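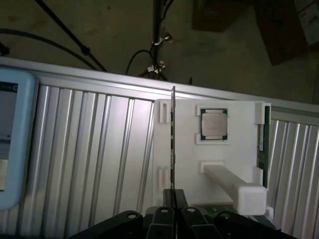

A thin card held on its edge, with a panel of corrugated aluminum.

Do Folds Really Make Things Stronger?

People say it all the time. "Fold it and it gets stronger." You may have heard it from a teacher, or from a grown-up building something in the garage. It sounds like magic, and when something sounds like magic, it's smart to get a little suspicious.

After all, what changed? If you fold a sheet of paper, you didn't add any paper. You didn't add glue. It's the same sheet it was a minute ago. So where is the extra strength supposed to come from?

Let's check.

Take a sheet of plain paper and two stacks of books, both the same height. Put the stacks a hand's width apart and lay the paper across the gap like a bridge. Now set a coin in the middle. The paper sags, and the coin probably slides into the gap. That's a bad bridge.

Next, take the same sheet and fold it back and forth, like a paper fan, with folds as wide as your finger. Open it partway and lay it across the gap so the folds run from one stack to the other. Put the coin on top. Add another coin. Keep going until it fails.

Did it hold more? Good. But don't believe me yet, and don't believe your own bridge yet either. One try isn't much proof. Maybe you put the coins down more gently the second time. Maybe the books moved. Do each test 3 times, and put the coins in the same place every time.

Now turn the folded sheet sideways, so the folds run along the gap and not across it. Try one coin. It sags! Same paper, same folds, and it's a bad bridge again. So "folds make things stronger" can't be the whole truth. Folds make a sheet harder to bend in one direction. In the other direction they can make it easier to bend, which is how an accordion works.

What is going on?

Think about a ruler. Hold it flat by one end and press down on the other. It bends easily. Now turn it up on its thin edge and press down again. It hardly moves. The ruler is the same, but it's tall now instead of flat, and bending something tall is hard work. To bend it, you have to squeeze the top part and stretch the bottom part. The farther apart the top and bottom are, the harder that is to do.

A folded sheet is a bit like a row of little rulers standing on edge and leaning against each other. Each slope gives the sheet some height. A flat sheet has almost no height at all.

Sheets with waves or ridges are called corrugated. That word comes from Latin and has to do with wrinkles. You can find corrugated metal on the roofs of sheds and barns, and corrugated paper inside cardboard boxes. Tear a corner off an old box and look at the torn edge. The wavy layer is hiding between two flat ones.

Can you trust the numbers on the package?

Sometimes you'll see big claims. Suppose a company called Favden sells a corrugated shelf and the label says "Holds 400 pounds!" Before you're impressed, ask some questions. Was the weight spread out, or was it all in one spot? Which way did the ridges run? Did the shelf hold it for a year or for one second? How many shelves did they try?

A number with no test behind it is just a number. It could say 40 or 2,280 and you still wouldn't know if your books were safe.

You should ask the same kind of questions about this page. I told you that taller is harder to bend. Is that always so? Try fat folds and skinny folds. Try a sheet folded so high that the sides are steep, and watch what happens when you load it. Sometimes the slopes spread apart and the whole thing goes flat, coins and all. Then try taping the folded sheet onto a flat one and test it again.

Things to try next

Use foil instead of paper. Does it work as well? What happens if you squash one fold in the middle before you start?

Make the gap wider and leave everything else alone. How many coins does the bridge lose?

Write down what you think will happen before each test. It's very easy to say "I knew that" afterward.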